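How Do You Teach a Robot Something New?

Filed under: Curious Kids > Machines & Inventions
5 min read

Think back to when you learned to tie your shoes. Somebody probably sat beside you, put their hands over yours, and moved your fingers through the loops, over and under and through, until one day your hands could do it by themselves. Well, robots can be taught in very much the same way!

The first way is to teach by hand. A grown-up takes hold of the robot's arm and gently pushes it along, down to the block, over to the box, and back again. Inside the arm, little sensors keep track of how much each joint bends, and the robot saves it all up like a dance it has been walked through.
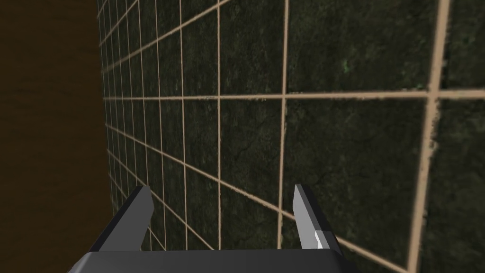
The second way is called teleoperation, a great big word that means "working something from far away." You hold a controller, a bit like the one for a video game, and when you move, the robot moves too. Beginners often practice with a pretend robot on a computer, where dropping things doesn't hurt anybody's toes. A pretend world can be quite plain, with a dark green floor crossed by sandy lines and a gray gripper with its two fingers wide open. Those fingers work like your thumb and pointer finger when you pick up a grape.

At the Geltstead workshop, a teacher named Sum-yee Tai helps a robot called Sodura learn to stack cups. She showed it the same job 77 times! Why so many? Because if Sodura only ever saw one cup in one spot, it might be very puzzled by a cup sitting a little to the left. (You might be puzzled too, if you had only ever tied one shoe.)

Try it at home: ask a friend to close their eyes, hold their wrist, and guide their hand to a spoon. Then let go and see if they can find it again on their own.

Comments

Esko Koskela: My daughter guided me straight into the butter dish. We both laughed a lot.

mrs_yang_room5: We did the spoon game in class. Could you do one on robot legs next?

Tilly: i want to teach a robot to feed my rabbit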